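Search this site
Enter keywords

About Us
5 min read

Nokska is a small school for people who want to make bread, and we've been at it since the year 2000. We teach sourdough, rye, flatbreads, enriched doughs, laminated doughs, and (on the long winter courses) a fair amount of milling and grain history too. Most of our students have ordinary kitchens and ordinary ovens and jobs that have nothing to do with flour. A few go on to open bakeries. We love both kinds, and we teach them side by side at the same benches.

How we started

The school began in the back of a bakery on Halvorsen Street, where Bujar Nikolaidis was working the night shift and getting more questions over the counter than he could answer before the morning line got too long. Why is my loaf flat? Why does it taste of nothing? Can I keep a starter if I travel? He started staying on after his shift to show people, first one or two at a time and then a whole crowd, and by September he'd borrowed the room next door and put up a sign. The name came from his grandmother's word for the heel of the loaf, which in her house was always fought over. It still is, in ours!

The first classes were four hours long and didn't leave enough time for anything. Bread is slow, and a class that tries to hurry it ends up with the teacher pulling a finished dough out of the fridge like a TV cook. So Bujar made the class 2 days instead, with everybody going home in the middle to feed their starter and sleep, and that's still the shape of our beginner course. You mix on the first day, you shape and chill, and you come back and bake. The loaf you take home is yours from start to finish, including whatever odd thing it decided to do overnight.

What we teach

Beginners start with one plain loaf: flour, water, salt, starter. We spend a long time on it. You'll learn to judge a dough with your hands, what it feels like when it needs more water and how it moves when it's ready to shape, and you'll learn to read a crumb afterward so you can fix things on your own at home. We use 900 grams of flour for the class dough, enough for a big round loaf and a small one to pull apart and eat warm while we talk it over.

After that, the courses spread out. Rye has a loyal following here, and the rye weekend is probably the one we get the most letters about. It's sticky, it behaves like no other dough, and people arrive thinking they've done something wrong when it's doing exactly what rye does. The flatbread class is the loudest and fastest (you'll be rolling and baking within the hour). The croissant class is the opposite, all cold butter and patience, and we keep it small so there's room at the benches for rolling.

We also run a grain course with the people at Dukier, a family farm and stone mill up the valley. You spend the first morning walking the fields and the afternoon at the mill, then come back to us to bake with what you saw being ground. Fresh flour is thirsty and a bit unpredictable and smells wonderful, and we'd happily talk about it all day.

Shared 300 times

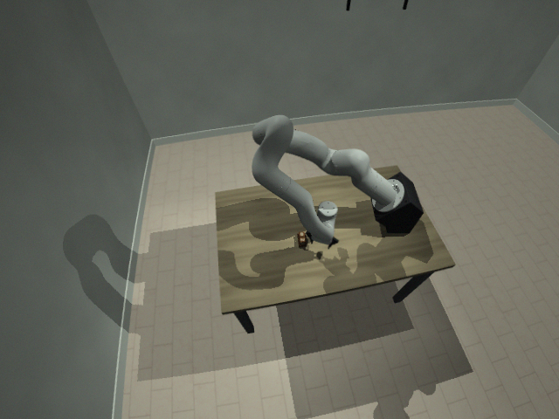
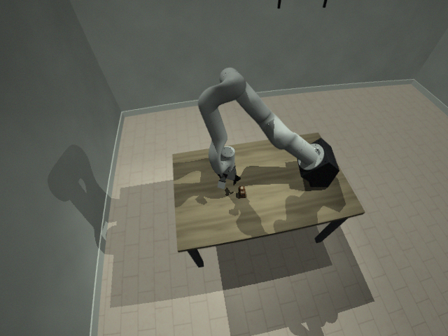
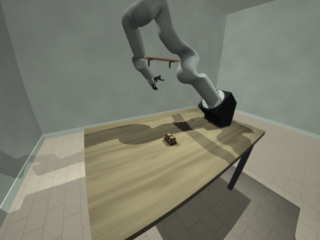

How a class day goes

We open the doors early and put the coffee on. There's always toast, made from the day before's bread, with butter and whatever jam has turned up. Then aprons, hands washed, and straight into the dough. We don't do a lecture at the start. We've found people listen far better once they've got something sticky on their fingers and a real question about it, so the talking happens while we work, and it wanders. You might come in for ciabatta and leave with a long story about Bujar's first wood oven, the one with the door that had to be propped shut with a shovel.

Lunch is soup and bread at one long sitting, students and teachers together. Please tell us ahead of time about anything you can't eat. We bake with wheat and rye every day and there is flour in the air, so we can't offer a safe gluten-free class, much as we'd like to.

Teachers

Bujar still leads the beginner course himself and says he'll stop when it gets boring. The rest of our teachers all came through the school as students first, and each has worked in a bakery before taking a class of their own. They don't always agree with each other! Ask two of them how long to autolyse a dough and you'll get two answers and possibly a side-by-side bake to settle it. We think that's good for everyone. There are lots of ways to make a great loaf and you should see a few of them.

The starter

Our starter is called Pisance, and it's older than the school. Every student takes home a jar. It's a mild, steady culture that likes a warm spot and forgives a missed feeding, and by now it's living in kitchens all over the place. If yours has died, write to us and we'll put some aside for you, no questions asked and no charge. We've all killed one.

Coming to visit

You don't have to book a course to say hello. The shop at the front sells the bread baked by our teachers in the morning, along with Dukier flour, linen cloths, scrapers and proofing baskets. If there's a class on, you're welcome to look in from the doorway and ask what's in the oven. For course dates and waiting lists, call or write, and tell us a little about what you've been baking and what's been going wrong with it.

12 comments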